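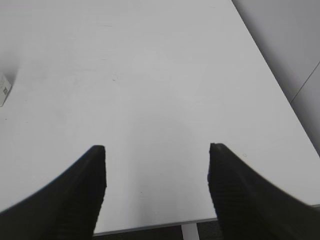
2 min read

4.2 Masking the gripper in the wrist view

Figure 3. Wrist camera view with the gripper open over the white table. Both fingers stay inside the image and are masked before segmentation.

The Pallia planner takes its table plane from the wrist camera. In early runs the segmenter labeled the black fingers as obstacles, and the planner refused nearly every downward move. We now render a finger mask from the joint state and grow it by 11 pixels to cover the blurred outline. Small marks on the tabletop are dropped by an area filter. The mask is recomputed every 3 control steps, and the plane fit uses only the pixels left over.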